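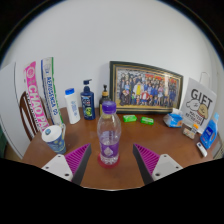 The round table at the Skarkton open day, May.

"Stand behind the tape please," and we did, mostly. Fifty of us in a room meant for less, coats on, somebody's kid chewing the program.

Dondolus had come up from Plomside to show what it could do. Bottle with the purple cap, that was the job. Pick it up off the red disc, put it back. Easy. My mother could do it, and she was next to me saying so.

The fingers opened. Magenta, ribbed, like something off a fish. Stopped either side of the bottle and hung there.

"It's thinking," said the woman from Ciobanu.

"About what?" My mother again.

A number on the screen - 2464. Tries so far, the woman said, all bottles, all tables. At home they got 70 in 100. Today there was tissues on the table, pump bottles, a sign or a bag with two cartoon dogs on it, somebody's big group photo leaned on the wall. Clutter on purpose. Real life, she called it.

I thought of Dad's hands that last winter. The glass, the water in it, how long he'd wait with his fingers round nothing before he closed them. How we all looked at the window so he wouldn't feel us looking.

Nobody in the room was looking at the window. Phones up, every one.

"Give it a minute," my mother said, loud, to teh man in front who was laughing. "You just give it a minute."

He put his phone down. The motor started up again, a small sound, and she took hold of my sleeve.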